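Lultero–Vonda Strait Agreement

The Lultero–Vonda Strait Agreement is a treaty between two small island states, Lultero and Vonda, covering fishing, ferry traffic and coastal rescue in the narrow channel that separates them. It is a remarkably short document for one that settled so much, and it remains a favourite of people who study how small neighbours get along.

Background

Both governments had claimed the whole of the channel for generations. Patrol boats from either side regularly turned back the other's fishing crews, and the harbour town of Vulby, on the Vonda shore, lost much of its winter trade each time the crossing was closed. Relations reached a low point when Lultero recalled its envoy over the seizure of 2 trawlers near the Lo Presti lighthouse. The crews were released after eight days, but the boats stayed tied up at Vulby until the spring.

Negotiations

Talks opened in June under Vittoria Ferri, then foreign minister of Lultero, and her counterpart Mirko Benedetti. They met in the lighthouse keeper's cottage at Lo Presti, a wonderfully unlikely setting for diplomacy, with one table and no telephone. The legal drafting was led by Katia Morelli, whose great idea was to leave sovereignty out of the text altogether and deal only with what people did on the water. This let both capitals sign without giving up their claims – a lovely piece of craft that later negotiators have studied closely.

Terms

The agreement sets up a shared fishing zone of 2812 square kilometres, open to licensed boats from either country. Each state polices its own vessels. Rescue crews may land on either shore without asking first, and the ferry is guaranteed passage even during a dispute. Customs checks on ferry freight are carried out once, at the port of departure, and the paperwork is accepted on arrival.
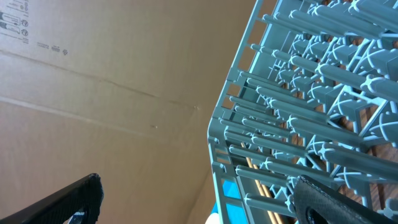

Disagreements go first to a joint panel with an equal number of members from each side. If the panel is deadlocked, the matter passes to the two foreign ministers, who must meet in person. Tiziana Fontana, the first to chair the panel, insisted on publishing its rulings in full, and the collected volumes make surprisingly lively reading.

Legacy

Historian Isla Cartwright has called the treaty "the best bargain either country ever struck", and its influence is easy to find in later ferry and fisheries deals between the two. Critics in Vonda argue that the licence rules favour larger boats, and a proposal to revise them is before parliament.

See also: Lo Presti lighthouse; Vulby harbour; Foreign relations of Lultero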